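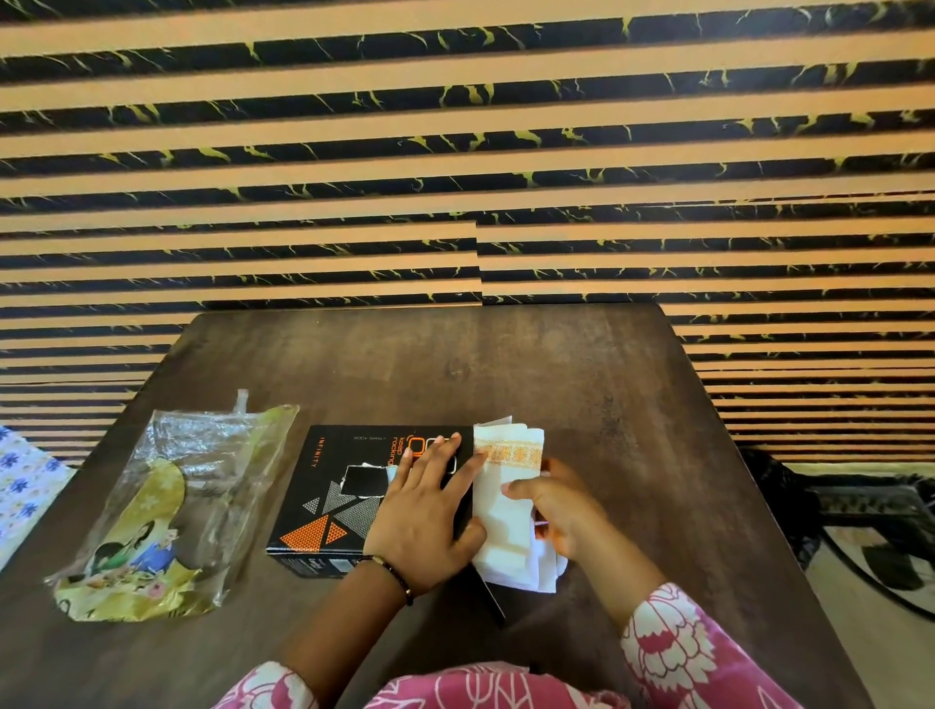
Reimbursement of a deposit for a shared study room after early termination

I am writing on behalf of a small tutoring association that rents one room on the upper floor of the Ladefoged building under a twelve-month agreement. We gave notice in August and would like to understand what the landlord may deduct from our deposit of $700. The room was let to us partly furnished, and the inventory attached to the agreement lists a dark brown wooden table, which now has a lighter worn patch near the middle of the top, along with four chairs and a bookcase. The inventory describes the condition of every item as "good" and gives no further detail. The managing agent, Sernico, has sent us a provisional statement proposing to keep $284 for "restoration of furniture and cleaning of striped wall finish." No receipts or estimates were attached.

Our agreement contains the following clause, which I quote in full: "The Occupant shall return the Premises and the Contents in the condition recorded in the Inventory, fair wear and tear excepted." There is a second clause stating that the agent may charge "reasonable administrative costs" at the end of the term, without any amount.

We would be grateful for guidance on the following matters. First, whether a worn surface on a table that has been used daily for its ordinary purpose is to be regarded as damage. Second, whether the agent is obliged to show what the work will cost. Third, whether our having left before the end of the twelve months changes the position with respect to the deposit. The rent was paid in full through the end of the notice period, and the agent confirmed in writing that the notice was accepted.

We did not take photographs when we moved in. A colleague believes that the previous occupant may have some, but we have not been able to reach them.

Submitted by Thảo Cù
Category: Renting and shared premises
Status: Open to further answers
3 answers

Answer from Carys Gittins
Marked as helpful by the person who asked

The three questions are best taken separately, although the answer to the first will probably decide most of the sum in dispute. Please note at the outset that rules on deposits differ from state to state, and that agreements for offices, classrooms and similar premises are often treated differently from agreements for a home. In many places the deposit protections that people have heard of apply to residential tenancies only. If your agreement is a commercial one, the wording of the document itself will carry most of the weight.

On wear and tear. The phrase "fair wear and tear" is generally understood to cover the gradual decline of an item through ordinary use by a careful person over the period of the agreement. A finish that has thinned where people write and rest their arms would ordinarily fall on the occupant's side of the line. A burn, a deep gouge or a stain from a spilled chemical would ordinarily fall on the landlord's side. There are intermediate cases, and the age of the item matters a good deal. A table that was already several years old when you took the room cannot be returned to you as a charge for a new one. You should ask Sernico in writing for the date of purchase and the original price, and for the method by which the deduction was calculated.

The word "good" in the inventory is of limited help to either party. It does not mean "new," and it does not rule out marks that were present at the start. The agent prepared the inventory, as I understand it, and an unclear description in a document is frequently read against the party that drafted it. I would not rely on that principle alone. It would be preferable to have evidence, and I return to this below.

On proof of cost. A deduction should reflect an actual or properly estimated loss. The statement you received combines two unrelated items in a single figure, which makes it impossible to assess either. I suggest that you request:

A separate amount for the furniture and for the walls.
A copy of any invoice or written estimate, with the name of the contractor.
The checkout report, if an inspection was carried out, and the name of the person who made it.
Confirmation of whether the wall finish was cleaned before your occupation began, and on what date.

Set a reasonable deadline for the reply and keep a copy of everything you send. If the agent uses an online portal, send the same letter by post as well. Portals are sometimes closed to former occupants once the account has been settled, and the correspondence goes with them.

On early departure. Provided that notice was given under the agreement and accepted in writing, and the rent was paid to the end of the notice period, I see no basis in what you have quoted for treating the deposit any differently. You should nevertheless read the termination clause again with care. Some agreements provide for a fixed charge on early termination, and an agent may be entitled to take it from the deposit even where no damage has occurred. It should then be shown as a termination charge and not as furniture restoration.

On evidence. The absence of move-in photographs is unfortunate but does not end the matter. Pictures taken for other reasons are often useful: a class in progress, a birthday, a notice sent to parents. Ask your tutors to look through what they have from the first weeks. Former students may also be willing to sign a short statement. A letter from the previous occupant would be better still, and the agent may be asked to forward a request to them if their address cannot be disclosed.

If the reply is unsatisfactory, small claims court is normally available for a sum of this size. Filing fees are set locally and may be recoverable if you succeed. Before filing, it is customary to send a final letter stating the amount claimed, the grounds, and the date after which proceedings will begin. Your association should also check who is entitled to sign on its behalf. If it is incorporated, some courts require an officer or an attorney to appear.

Answer from Thịnh Lục

I agree with most of the above and would add one point concerning the walls. If the finish is wallpaper, cleaning is not always possible, and an agent who charges for "cleaning" may in fact intend to replace it. We had this with an office rented through a different agency. The first statement said cleaning, and the second, which arrived after we had objected, said removal and repapering at a higher amount. We declined to pay the increase on the ground that the agent could not enlarge the claim after the final account, and it was eventually withdrawn. I cannot say whether a court would have agreed with us.

It is also worth asking whether the building was due for redecoration in any event. Where a landlord was going to renew the decoration for the next occupant, the loss attributable to the last one may be small or nil.

With regard to the "reasonable administrative costs," no such charge appears in the statement as you describe it. I would not raise the subject.

Answer from Bảo Văn

Deposits are always kept. It is better to treat the money as spent and to negotiate a lower rent at the beginning. For the table, a furniture marker or a little oil will cover most patches and can be bought at any hardware store. I have used the Fundo one on a desk and it was acceptable.

Comment on this answer from Carys Gittins
I would advise against carrying out any repair at this stage. The room has presumably been handed back, and the occupant would require permission to enter. Work done on an item in dispute may also be presented as an admission that it was damaged, or may make the original condition impossible to establish.

Comment on this answer from Bảo Văn
Understood. I had assumed the keys had not been returned.

Further information from Thảo Cù

Thank you to all who replied. The keys were returned on the last day of the notice period and a receipt was issued by the front desk. I have reread the termination clause and it contains no fixed charge. It requires two months' notice, which was given.

Thịnh Cù, who signed the agreement for the association, has now written to Sernico with the four requests listed in the first answer. The automatic reply states that inquiries are handled within 3 weeks. We have also found several pictures from an open evening held shortly after we moved in, and in one of them part of the tabletop is visible, although a Stindik folder covers a good portion of it. We are asking the tutors whether anyone has a clearer one.

One matter remains uncertain. The agent has offered to release the undisputed balance immediately if we sign a form. The form reads "in settlement of the deposit account." May we sign it and still dispute the remainder?

Comment from Carys Gittins
I would not sign in that form. The words "in settlement" could be read as accepting the deduction. You may propose different wording, for example "received on account, without prejudice to the Occupant's claim to the remaining sum," and ask that the balance be released on that basis. If the agent refuses, ask for the reason in writing – a refusal to release money that is admittedly owed is something a court may wish to hear about.

Comment from Thịnh Lục
The same applies to a check with similar words printed on the back or in an accompanying letter. Please take advice before depositing one, as the effect varies by state. A local tenant or small business clinic will usually look at a single letter without charge.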